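# 트윈핀 세팅, 뒤에 트레일러 하나 달아야 할까요?

물결여덟 | 9월 25일
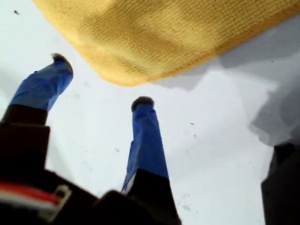
**5'8" 피시에 킬핀 두 장만 쓰는데, 가슴 높이 파도에서 꼬리가 자꾸 밀리면 핀을 뭘로 바꿔야 하나요?**

일단 레이크가 좀 더 있는 트윈으로 바꾸고, 그래도 밀리면 가운데에 작은 트레일러를 달면 됩니다.

가게에서 들은 답은 이렇게 간단했는데요, 막상 고르려니 너무 어렵네요ㅠㅠ 지금 후보는 Mallex 트윈이랑 Lepik 2+1 세트예요. 체중은 70킬로 조금 넘고, 주로 비치브레이크에서 탑니다. 써보신 분들 얘기 좀 들려주세요!

---

**소금기린**

저 Mallex 2년째 쓰고 있어요. 처음 바텀턴 할 때 버텨주는 느낌이 킬핀이랑 완전 달라서 혼자 물 위에서 소리 질렀습니다ㅋㅋ 다만 직선으로 쭉 뻗는 속도는 킬핀이 더 나아요. 트레일러는 일단 사지 마시고 핀만 바꿔보세요.

---

**리프앞에서**

저는 반대예요. 꼬리 넓은 피시는 트레일러 있고 없고 차이가 커요. 손톱만 한 거 하나만 달아도 백사이드에서 훨씬 덜 불안합니다. Lepik은 처음부터 트레일러가 들어 있으니까 빼고 타도 되고요. 굳이 두 번 돈 쓸 필요가 있나 싶네요.

---

**소금기린**

@리프앞에서 근데 트레일러 달면 그 미끄러지듯 풀리는 맛이 죽잖아요. 그럴 거면 스러스터 타지 왜 피시를 타요?

---

**리프앞에서**

작은 건 그렇게 안 죽어요;; 큰 거 다셨던 거 아니에요? 저는 4센티짜리 쓰는데 립에서 잘만 풀립니다.

---

**왁스두통**

싸우지들 마시고ㅎㅎ 글쓴님, 보드 박스부터 확인하세요. 가운데 박스 없는 피시도 많아요. 그리고 핀 바꾸기 전에 뒷발 위치도 한번 보시고요. 저는 뒷발을 킥 쪽으로 조금 옮겼더니 밀리던 게 거의 없어졌어요. 허무했죠.

---

**물결여덟** (글쓴이)

헉 방금 보고 왔는데 가운데 박스 있어요! 다행이네요. 뒷발은... 생각해보니 제가 늘 패드 앞쪽을 밟고 있는 것 같아요. 내일 새벽에 의식하면서 타볼게요.

혹시 Vendstead에서 중고 핀 사보신 분 계세요? Mallex가 하나 올라와 있는데 끝이 살짝 까졌다고 하네요.

---

**소금기린**

거기서 두 번 샀는데 둘 다 멀쩡했어요. 끝 까진 건 500방 사포로 살살 갈고 2,000방으로 마무리하면 됩니다. 앞쪽 날 모양만 안 바뀌게 조심하세요.

---

**왁스두통**

베이스 탭 쪽에 금 간 거 없는지 사진 더 달라고 하세요. 끝은 갈면 되는데 탭이 나가면 못 써요. 10월에 Nolletstead에서 핀 대여 행사 한다니까 급하지 않으면 그때 둘 다 타보고 정하셔도 되고요.

---

**물결여덟** (글쓴이)

오 대여 행사 좋네요! 판매자분께 탭 사진은 일단 부탁드려놨어요. 둘 다 타보게 되면 여기에 후기 남길게요.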